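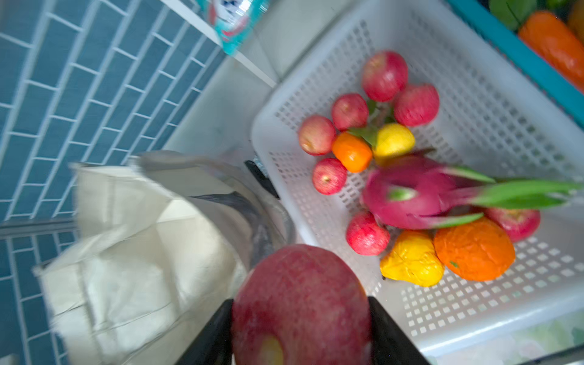
Slavica Kos ran the produce stall her parents left her until last March. Now she teaches evening classes in preserving, and she has strong views on how people keep fruit at home.

"Most of what gets thrown out was fine when it was bought," she says. "People put everything in one bowl on the counter and forget it."

Her own kitchen in Prokance has a cold pantry on the north side, and the apples go there from fall on. She checks them every 9 days and takes out any with soft spots. Those get cooked the same evening – usually into sauce, sometimes into a cake her students ask for.

She learned the habit from her grandmother, who lived to 87 and kept a cellar. "She never washed an apple before storing it. She wiped it with a dry cloth. I do the same."

I asked about refrigerators. Kos doesn't mind them. Apples keep well in the bottom drawer, she says, but she wants them away from the lettuce, and she leaves pears out until they give a little near the stem. Bananas stay on the counter by themselves.

The class began with three students in a borrowed room above the Dinu bakery. There are 31 on the list now, and she has asked Damir Trajkovski, a former customer, to take the second group.

"He makes better plum jam than I do," she says. "I told him that once and I'm not going to say it again."

The next course covers pickles. She is still looking for a supplier of small jars – the last one only sells by the pallet.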